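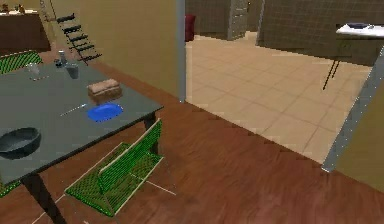 Wohnung Larkbridge, Essbereich mit Durchgang zum gefliesten Nebenraum (Simulation)

Häufige Fragen zur Aufnahme von Demonstrationen in der Simulation Larkbridge

Stand der Seite: Dezember. Die Antworten gelten für beide Eingabewege, Fernsteuerung und Handführung, soweit nichts anderes angegeben ist.

Was zählt als Demonstration?
Eine durchgehende Aufzeichnung einer Aufgabe vom Startzustand bis zum bestätigten Endzustand. Unterbrochene Läufe werden gespeichert, aber nicht in den Trainingssatz übernommen. Der Datensatz Giner umfasst derzeit 2229 Demonstrationen, davon 288 per Handführung.

Worin unterscheiden sich die Eingabewege?
Bei der Fernsteuerung gibt die bedienende Person mit zwei Handgriffen Sollposen vor, die der Regler in Gelenkwinkel umrechnet. Bei der Handführung wird ein passiver Führungsarm bewegt, dessen Gelenkwinkel direkt auf den simulierten Arm übertragen werden. Im Führungsarm ist keine Kraftrückmeldung eingebaut. Kontakte werden nur am Bildschirm angezeigt.

Welche Taktrate wird verwendet?
Gelenkwinkel und Greiferöffnung werden mit 200 Hz aufgezeichnet, Kamerabilder mit 40 Hz. Die Zuordnung erfolgt über den Zeitstempel der Simulation. Die Systemzeit des Rechners wird nicht ausgewertet.

Muss der Arm in allen Kamerabildern sichtbar sein?
Nein. Die Raumansichten werden unabhängig von der Armstellung gespeichert. Eine Demonstration ohne Arm im Bild einer Raumkamera ist gültig, solange der Gelenkdatenstrom vollständig ist.

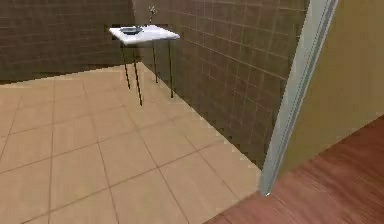
Wie wird eine Ablageposition vorgegeben?
Zielzonen werden in der Aufgabendatei im Koordinatensystem des Möbelstücks definiert, auf dem abgelegt wird. Wird das Möbelstück verschoben, wandert die Zone mit. Bei kleinen Flächen ist der Anfahrweg kritischer als die Zone selbst: Am weißen Tisch in der gefliesten Ecke steht die dunkle Schale auf der linken Hälfte der Platte, direkt dahinter ragt der Wasserhahn auf. Für Aufgaben an dieser Schale empfehlen wir, von der offenen Raumseite her anzufahren und die Hand erst über dem Schalenrand abzusenken. Wird der Hahn berührt, setzt das Programm eine Kollisionsmarke. Der Lauf bleibt erhalten, wird aber gesondert geprüft.

Darf eine Demonstration Korrekturen enthalten?
Ja. Ein Nachgreifen oder ein zweiter Anfahrversuch ist zulässig und soll nicht herausgeschnitten werden. Unzulässig ist das Zurücksetzen eines Objekts über die Konsole während der Aufnahme.

Warum springt der Arm beim Start der Handführung?
Führungsarm und simulierter Arm stehen in unterschiedlichen Gelenkstellungen. Vor dem Start die Taste »Angleichen« gedrückt halten, bis die Anzeige auf Grün wechselt. Ab Version Dundport wird die Aufnahme ohne Angleichung gesperrt.

Wie werden Aufgaben mit Türen aufgezeichnet?
Türen sind als Drehgelenke mit Reibung modelliert. Der Griff muss geschlossen bleiben, bis die Tür den in der Aufgabendatei eingetragenen Öffnungswinkel erreicht hat. Bei Fernsteuerung ist die Drehung des Handgelenks laufend nachzuführen, sonst rutscht der Greifer am Griff ab. Die Basis vorher so platzieren, dass der Schwenkbereich der Tür frei ist.
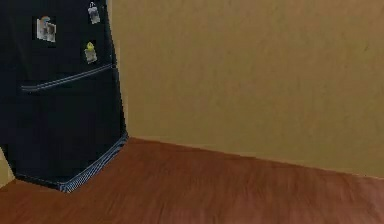 Jafarzadeh merkt dazu an, dass sich Kühlschranktüren bei Handführung in weniger Anläufen öffnen ließen als bei Fernsteuerung, die Gelenkverläufe aber stärker zitterten. Man solle die Rohdaten deshalb nicht schon bei der Aufnahme glätten, sondern erst beim Export, damit beide Eingabewege vergleichbar blieben.

Die Glättung ist in der Aufnahme ab Werk deaktiviert. Im Export wird sie mit der Option »Filter« eingeschaltet und im Kopf der Datei vermerkt.

Wann stehen neue Aufnahmen bereit?
Der Abgleich mit dem Archiv läuft jeden Sonntag. Läufe mit Kollisionsmarke erscheinen erst nach der Prüfung in der Liste.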